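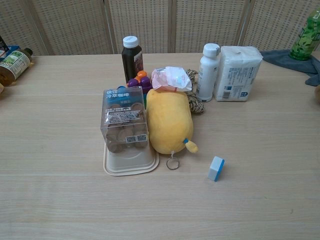

Coffee capsules on their tray, with a yellow plush key ring alongside, on the table at Stullanden.

Kalkidan Kahsay makes coffee for anyone who sits down at her long pale table, and she wants to know how you take it before she wants to know your name. She runs the break corner at Stullanden, a shared workspace over the old Firedik print shop, and she has been at it for 15 years.

"People think the coffee is the main thing," she told me, "and I do like my coffee, don't get me wrong, but mostly they come over to fiddle with something while they talk." So the table collects things. Key rings, a bit of braided rope, little toys in purple and orange, a packet of something left by whoever sat there last. She tidies it every evening around closing and by ten the next morning it has all crept back!

The cold brew is fairly new. She used to steep her own in two big jars, and in December, when the place fills up, she could never keep ahead of it. "I held out for ages," she said, laughing. "My mother roasted her beans in a pan, so you can imagine what she'd say about a plastic box." She keeps the capsules on a tray so they don't wander.

And the folding screen behind the table? "Oh, that was my one demand. You need a little wall at your back when you're resting." She got up then to see who wanted a second cup.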